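Home Checklists Fire Safety Rooms Contact

Yearly Inspection of the Shared Work Rooms – Checklist with Comments

Site: Obura building, second floor
Date of the walk: 29 December 2018
Last walk before this one: June
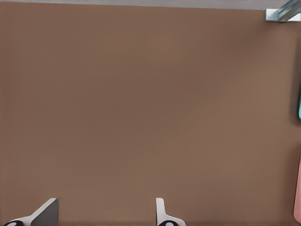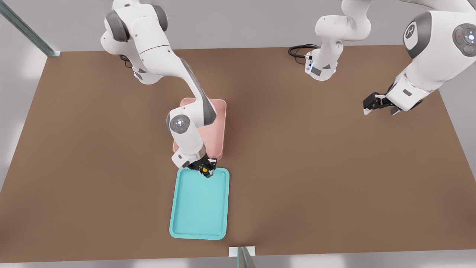
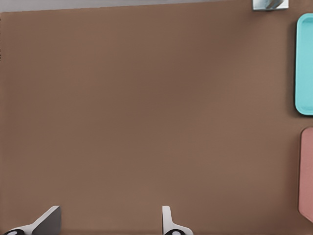
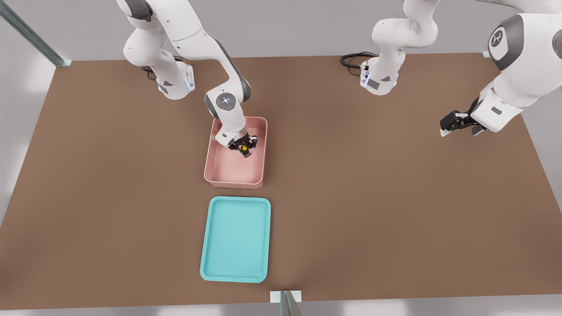
A brown tabletop, in all four views.

Magdalini Nikolaidis

Please read the comments together with the marks. A mark "OK" means that I checked the point myself on the day. "Repair" means that the point stays open until I have seen the work finished. "Ask" means I could not decide alone.

1. DOORS AND WAYS OUT

1.1 Main door opens fully from inside without key – OK
1.2 Side door opens fully – Repair
Comment: The door touches the floor after 50 degrees and one must push with the shoulder. A strong person will manage, but in smoke I would not want to try it. The hinge must be lifted, the door should not be planed again.
1.3 Corridor free on its full width – OK
Comment: In June there were boxes from Prosadum deliveries along the left wall. They are gone now and I thank the tenants for this.
1.4 Exit signs lit – Repair
Comment: The sign near the kitchen is dark. I changed the tube and it remained dark, so the fault is in the fitting.

2. FIRE EQUIPMENT

2.1 Extinguishers hang in their places – OK
2.2 Pressure needle in green field – OK
2.3 Service label is readable – Ask
Comment: On the one by the stairs the ink has become so pale that I can read the year but not the month. Dunduta has the service book and I have written to them.
2.4 Fire blanket in kitchen – OK
Comment: It was behind the coffee filters. I have hung it back on the hook and I would like that it stays on the hook.
2.5 Smoke alarms tested with the button – OK
Comment: The alarm in the meeting room is much weaker than the others. It passed, but please put a new battery before spring.

3. ELECTRICITY

3.1 No damaged cables – Repair
Comment: The desk lamp by the window in room 2 has a cut in the outer skin of the cable, near the plug. I took it out of use and tied a red ribbon on it. Tape is not a repair.
3.2 Extension cords not connected one into another – OK
3.3 Fuse box closed, labels correct – Ask
Comment: Two labels say "heating" and only one of them switches the heating. What the second one does, I did not find out.
3.4 Free space in front of the fuse box, at least 80 cm – OK

4. TABLES, SHELVES AND FLOORS

4.1 Tables stand firm, no sharp corners – OK
Comment: I press with both hands on each corner and then on the middle of the long side. If a table moves, first look at the screws under it before you put paper under the leg.
4.2 Tall shelves fixed to the wall – Repair
Comment: The Rernutholm shelf in the store room is fixed with one screw only. The heavy binders stand on top, and they should come down already today to the lowest board.
4.3 Floor without loose edges – OK
4.4 Mats lie flat – Repair
Comment: The mat at the entrance is curled up on one side. I nearly fell on it myself while I was holding this list.

5. FIRST AID

5.1 Box is complete according to the list in the lid – Repair
Comment: Plasters are used up, and the burn gel is past its date. Scissors are missing for the second time.
5.2 Emergency numbers hang by the telephone – OK
5.3 Names of trained persons are up to date – Ask
Comment: The sheet still shows people who moved out. I need from every tenant the name of one person, written clearly.

6. WATER AND HEATING

6.1 No drops under the sink – OK
6.2 Hot water at the tap not dangerous for hands – OK
6.3 Radiators not covered – Ask
Comment: Coats were drying on the one in the corridor. Is there another place for wet coats? If not, we should buy a stand.

Open points are to be reported to me in writing, with the number of the point. I will check 1.2, 1.4 and 4.2 first when the work is done, the others on my usual round. The signed copy is in the gray folder by the main door.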